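Week 2 handout: Gifted products, reviews, and the small matter of telling people

Read this before the tutorial. Bring a post from a parenting or homewares blog that made you want to buy something, and be ready to say which sentence did it. If it was the photo, say so and bring a second post.

## 1. Where we got to

Last week we looked at the family blog as a business that would prefer you thought of it as a diary. A baby arrives, a blanket arrives in the mail, the baby is placed on the blanket, and 200 words later there is a link. Most of you found this sinister. A few of you wanted the blanket. Both reactions are useful and you should try to hold on to them until the assignment is in.

Terms from last week that I'll assume you know: *gifted*, *sponsored*, *affiliate*, *press sample*, *giveaway*. If you wrote "freebie" in your notes for all five, go back and fix it.

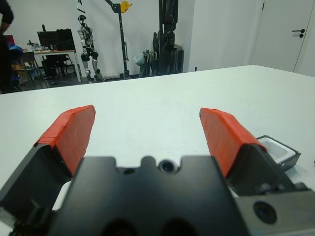

## 2. The gifted review

A gifted review starts when a maker sends a product at no charge and hopes. There may be no contract. There may be only a friendly note, tissue paper and a sticker. The writer owes nothing on paper and feels the debt anyway, and you can usually see that feeling in the adjectives.

Look for these signs in your chosen post:

- Praise that arrives before any use. The item is "already a favourite" and the parcel tape is still on the floor.
- The maker's life story, at greater length than the washing instructions.
- One fault, very small, mentioned near the end. The colour is "a touch more oatmeal than cream". This is the honesty fault, and it does a lot of work for its size.
- Opinions credited to an infant.

The last one deserves a moment. A four-month-old can't prefer muslin to fleece in any way that would help a shopper. When the baby "adores" the wrap, ask who is speaking and what they were sent.

## 3. Case: the Dramton swaddle

Dramton is the made-up-sounding but perfectly solemn label we'll use through the semester. It sells cotton swaddles, bibs and a hooded towel. For its spring launch it posted the same swaddle to a group of small bloggers, each with a card asking them to "share only if you love it".

Think about that wording. It asks for nothing. It also makes sure that anyone who didn't love it stays quiet, so the reader meets a row of delighted parents and never hears about the parent whose swaddle came out of the dryer the size of a tea towel. Every post in the row could be sincere and the overall picture would still be wrong.

The reading pack has two of the posts. The first runs to 900 words and uses "buttery" four times. The second is 231 words, says the fabric pilled after a fortnight, and still recommends it for summer. Compare them on:

1. What the writer did with the product, and for how long.
2. Where the reader is told it was free.
3. Whether you could decide to buy, or not buy, on the strength of the post.

Length tells you very little about question one. Sorry to those who were hoping to weigh them.

## 4. Disclosure: where and how

The rules differ from place to place and they change, so for this course we use a plain test. Would a tired parent, reading on a phone with one hand at 3 am, know the item was free before reaching the praise? If yes, the disclosure works. If they'd have to scroll past the recipe and the pram giveaway to find out, it doesn't.

Weak forms, all collected from student drafts:

- "Thanks to Clidus for making this post possible!" (Clidus made the night-light. The post was made by you.)
- "#partner", in a block of other hashtags, between "#mumlife" and "#nursery".
- "As always, all opinions are my own." This answers a question the reader hadn't been given the facts to ask.

Better: "Clidus sent me this night-light for free. I wasn't paid for the post." It's a dull sentence. Leave it dull. Every attempt to make it charming has made it longer and harder to find.
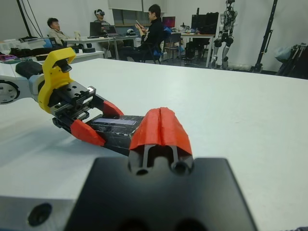 If there's an affiliate link as well, that needs its own line. Free item and commission are separate benefits, and readers are entitled to both pieces of news. Put the line next to the link.

## 5. Writing your own

For the assignment you'll review one household or nursery item you already own and paid for. This takes the gift out of the way so you can see how much gush you produce unaided. (Plenty, in my experience of marking.)

Requirements:

- State the price and how long you've had it.
- Describe one use in enough detail that a stranger could repeat it.
- Name somebody it wouldn't suit.
- No more than one word from this list: dreamy, obsessed, must-have, game-changer, squishy.

Those without nursery items may use a mug, a doona cover or a lunch box. Last year's best piece was about a dish rack.

## 6. Reading and submission

Read the Tang chapter on gift-giving and obligation, skipping the section on yams unless you like yams. The Fomosbridge guide to small-shop marketing is optional, and worth a skim to see the same parcel from the sender's side.

Drafts are due by 5 pm on the date in the unit outline. Submit as a document, please, and leave out the mood board.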